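Home | Journal | Reading Notes | Archive | Contact

On Keeping a Household Inventory

December 27, 2015

Reading time: 4 minutes

It has been the practice of this journal to devote the final entry of the year to a single domestic subject. The subject for this year is the household inventory, by which I mean a written record of the goods kept in a home, where they are kept, and what they cost.

The matter was first put to me in June by Jarlath Flanagan, following the flood at his mother's house in Fevgate. The insurers asked for a list of the contents of the ground floor. No such list existed, and the family spent the better part of the summer compiling one from memory, old bank statements and the recollections of relatives. Several items were remembered only after the claim had been closed. I resolved at that time to prepare a record of my own.

Scope of the record

The first question to be settled is what the record should include. I began with the intention of listing everything and abandoned it in the kitchen. Teaspoons do not require individual entries. The rule I have since adopted is that any item which cost less than 4 pounds is grouped with its fellows under a general heading, such as "cutlery, everyday" or "tools, garden, small". Books are treated separately. My own shelves run to 693 volumes, and these are entered by author and title only, save for the few that would be difficult to replace.

Declan Carroll has written to me in favour of photographing each room and dispensing with the list altogether. I have considered his view with care. Photographs are useful in support of a list, but they do not record the price of a carpet, nor what lies behind a cupboard door.

Form of the record

I use a bound ledger, ruled in four columns: item, room, year acquired, and price paid. Where the price is not known, the column is left blank and an estimate is entered in pencil. A second copy is held at a different address. Mine is lodged with Sorcha Ó Súilleabháin, who holds a spare key in any event.

Receipts are kept in envelopes, one for each room, with the larger purchases at the front. Those printed on shiny paper fade within a few years and should be copied while they can still be read. I lost the particulars of a washing machine in this way.
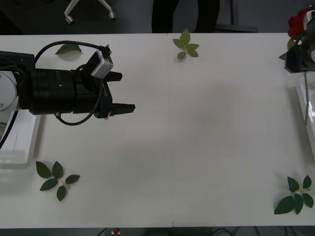 Maintenance of the record

An inventory which is not revised soon loses its worth. I propose to review mine twice in each year, striking out what has been sold or given away and adding what has been acquired. The entry should be struck through with a single line so that it remains legible.

Readers who have inherited furniture may wish to seek a valuation. I paid nothing for my grandfather's bureau and had supposed it to be worth very little. The valuer put it at 600 pounds, and the policy has been amended accordingly.

Correspondence on this subject is welcome and will be answered in the new year.

Recent entries

The Airing Cupboard: Some Observations
Letters Received in the Autumn
A Visit to the Fevgate Reading Room
On the Proper Storage of Apples
Notes Towards a Quieter Kitchen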